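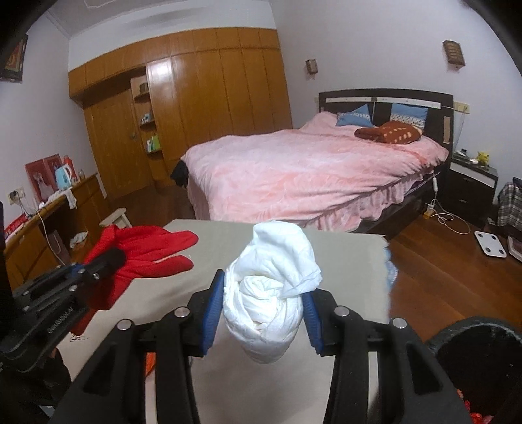 One reader of the first draft asked why anyone would bother writing down what people in Pralerdale call a bread roll, when you can just point at it in the shop. Fair question! My answer is the rest of this file.

# Pralerdale Word List

A collection of dialect words from Pralerdale and the two villages up the valley, Clarkell and Zadach. There are 2,000 entries so far, and I love nearly all of them. Some are spelled three different ways — I've kept every spelling.

## What's in it

- `words.csv` — the main list, one word per row
- `sayings.csv` — 138 longer phrases, mostly weather and insults
- `sources.md` — where each word was heard or read

Columns in `words.csv`:

| Column | Meaning |
|---|---|
| `word` | as the speaker spelled it, or my best guess |
| `meaning` | plain English |
| `village` | blank if heard in all three |
| `heard` | `y` for speech, `n` for print only |

Around 70 entries come from the old Penrose almanacs and have `n` in the last column. Treat those with care, as the printer plainly enjoyed making things up.

## Known problems

- Clarkell is much better covered than Zadach. More Zadach words, please!
- "Slape" and "slaip" are still separate rows.
- 20 rows have no meaning at all. If you know what a "thrimmock" is, open an issue — I'm dying to find out.

## Changes

November 10, 2020: added the sheep-counting words and fixed the commas in `sayings.csv`.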